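Wäsche falten, Bett machen, Zeit stoppen: unser Projektbericht
Projektseminar Haushalt und Raum, Sommersemester

Eigentlich wollte ich ja über Küchen schreiben. Alle wollten über Küchen schreiben, und als die Themenliste bei mir ankam, stand da noch "Textilpflege im Schlafraum" und sonst nichts mehr. Wolfram Baumgart, der das Seminar leitet, meinte nur, das sei das dankbarste Thema von allen. Ich habe ihm das nicht geglaubt. Inzwischen finde ich, er hatte ein bisschen recht (ein bisschen!).

Worum es ging: Wir sollten uns eine alltägliche Tätigkeit aussuchen, sie über ein paar Wochen immer wieder machen und aufschreiben, was dabei Zeit und Nerven kostet. Am Ende sollte ein Vorschlag stehen, wie man den Raum oder den Ablauf besser einrichtet. Felleck und ich haben uns zusammengetan und das Falten großer Stoffteile genommen. Also Laken, Decken, Tischtücher, Vorhänge, alles, was man allein schlecht in die Luft halten kann, weil die Arme zu kurz sind.

Der Raum

Gearbeitet haben wir im Übungszimmer in der Granddale, so heißt bei uns das alte Wohnheim hinter der Mensa. Das Zimmer ist eingerichtet wie ein normales Schlafzimmer, nur dass ständig jemand die Möbel verrückt. Ein Bett, ein Schrank, ein Stuhl, ein Regal, das klemmt. Wir hatten es immer ab 18 Uhr, was im Mai noch schön hell war, und durften die Sachen über Nacht liegen lassen. Den Schlüssel musste man allerdings vorher in der Bibliothek holen, und die Bibliothek macht früher zu, als auf dem Schild steht. Zweimal standen wir also vor verschlossener Tür und sind Eis essen gegangen. Das steht so auch im Protokoll.

Zuerst haben wir das Bett von der Wand abgerückt. Vorher kam man nur von einer Seite und vom Fußende dran, und beim Glattziehen lag man halb auf der Matratze. Mit Platz auf beiden Seiten geht man einfach herum. Klingt banal, aber wenn ich mir mein eigenes Zimmer anschaue, steht das Bett seit dem Einzug in der Ecke und ich fluche bei jedem Spannbettlaken. Der Nachteil ist natürlich, dass der Schrank nur noch halb aufgeht. Felleck hat vorgeschlagen, den Schrank auszuhängen. Durften wir nicht.

Was wir gefaltet haben

Einen Stapel aus meinem Elternhaus (Laken, zwei Tischdecken, eine davon mit einem Fleck, den meine Mutter seit Jahren leugnet), dazu Stoffbahnen von der Firma Grabner, bei der Felleck nebenher im Lager jobbt. Die durften wir als Reststücke behalten. Die Baumwolle war brav, die glatten Stoffe waren eine Katastrophe. Man legt Kante auf Kante, dreht sich um, und schon ist die obere Lage wieder ein Stück weitergerutscht. Mit Kunstfaser würde ich dieses Projekt nie wieder anfangen!

Die Regeln waren einfach. Jedes Teil wird erst irgendwie hingeworfen, so wie es aus dem Wäschekorb kommt, dann ausgebreitet, dann gefaltet. Wir haben vorher ausgemacht, wann ein Teil als fertig gilt: Ecken aufeinander, keine dicke Wulst in der Mitte, und man muss es einmal hochheben und wieder hinlegen können, ohne dass es auseinanderfällt. An der Wulst sind wir anfangs dauernd gescheitert.

3 Orte haben wir ausprobiert: auf dem Boden, auf dem Tisch im Nebenraum und auf dem Bett. Der Boden hat den meisten Platz und den meisten Staub. Dunkle Stoffe sehen danach aus, als hätte eine Katze darauf geschlafen, und die Knie finden es auch nicht lustig. Der Tisch ist von der Höhe her am angenehmsten, aber zu schmal, die Hälfte vom Laken hängt runter und zieht den Rest mit. Bleibt das Bett. Da liegt der Stoff weich, er rutscht auf einer Tagesdecke weniger als auf der Tischplatte, und man hat fast die volle Breite. Dafür bückt man sich. Felleck, der deutlich größer ist als ich, hat nach jeder Runde über seinen Rücken geklagt, ich eher nicht.

Der Ablauf auf dem Bett

Bis wir eine Reihenfolge hatten, die uns beiden passte, hat es ewig gedauert. Ich bin jemand, der sofort loslegt und von der Mitte aus glattstreicht. Felleck sucht erst alle vier Ecken. Seine Methode ist langsamer am Anfang und insgesamt besser, das musste ich an einem Montag nach einer ziemlich verbissenen Testrunde zugeben. Wer aus der Mitte streicht, schiebt die Falten nämlich nur an den Rand, und da liegen sie dann.

Am Ende sah es bei uns so aus: Ecken suchen, die lange Kante am Bettrand entlanglegen, die gegenüberliegende Seite nach hinten ausziehen, einmal herumgehen und nachziehen. Erst danach falten. Beim Falten immer zum Bettrand hin, dann sieht man, ob die Säume aufeinanderliegen. Zu zweit geht das fast von allein, wenn man sich nicht gegenseitig Anweisungen zuruft. Wir haben eine Runde ganz ohne Reden versucht und die war überraschend friedlich.
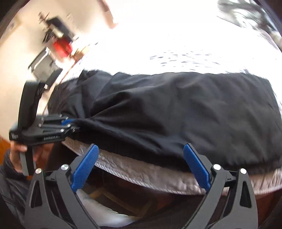 Der Bettrand war überhaupt die Stelle, an der wir am meisten gelernt haben. Ich hatte vorher gedacht, schwierig wird die Mitte, da kommt man ja schlecht hin. Aber an der Kante sammelt sich alles. Beim schwarzen Stoff sieht man das gut: Nach links hin schiebt er sich zu Falten zusammen, und ein Stück hängt über die silbergraue, gesteppte Seite der Matratze. So ein Überhang hat sein eigenes Gewicht, und wenn man dann auf der anderen Seite zieht, kommt der Stoff schief an. Wir haben uns deshalb angewöhnt, alles, was runterhängt, vor dem Ausziehen wieder nach oben zu legen. Die helle Tagesdecke mit den kleinen dunklen Mustertupfen ist als Unterlage für dunkle Teile übrigens Gold wert, man erkennt den Saum sofort. Bei meinen weißen Laken war es genau umgekehrt, da habe ich die Kante mehr ertastet als gesehen. Wer also beides faltet, sollte sich eine zweite, dunklere Decke hinlegen.

Was wir vorschlagen

Für das Übungszimmer haben wir zwei Sachen aufgeschrieben. Das Bett soll frei stehen bleiben, auch wenn der Schrank dann zickt, und ans Fußende gehört eine Ablage für fertige Teile. Wir haben unsere immer auf den Stuhl gelegt, und der Stuhl war immer im Weg. Eine passende Klappbank gibt es im Katalog von Draduvero, Felleck hat sie ausgemessen und sie würde genau neben das Regal passen. Ob dafür Geld da ist, wissen wir nicht. Baumgart hat gelacht, als wir fragten.

Für zu Hause ist der Vorschlag kleiner: dunkle Sachen auf helle Decke, helle auf dunkle, und große Teile immer mit der langen Kante am Rand beginnen. Ich mache das jetzt wirklich so. Meine Mitbewohnerin hat es einmal gesehen und gefragt, ob alles in Ordnung ist.

Was nicht geklappt hat

Die Zeitmessung. Wir hatten eine schöne Tabelle vorbereitet und dann in der ersten Woche mal ab dem Hinwerfen gestoppt und mal ab dem Ausbreiten, je nachdem, wer die Uhr hatte. Gemerkt haben wir das erst beim Abtippen, und da konnten wir die Werte wegwerfen. In der zweiten Hälfte lief es besser, aber für einen richtigen Vergleich der Orte reicht das nicht, deshalb stehen hier auch keine Zeiten. Spannbettlaken haben wir ganz ausgeklammert. Wir haben es einen Abend lang versucht und hatten danach zwei Knäuel und schlechte Laune.

Auch blöd: Wir haben nur an einem einzigen Bett gearbeitet. Ein niedrigeres oder ein höheres hätte für Fellecks Rücken vermutlich einen Unterschied gemacht, und für Leute, die sich schlecht bücken können, wäre das die eigentlich wichtige Frage. Falls das Thema nächstes Jahr wieder auf der Liste steht, würde ich da anfangen. Unsere Stoffreste liegen im Regal, unteres Fach. Man muss beim Ziehen leicht anheben, dann klemmt es nicht.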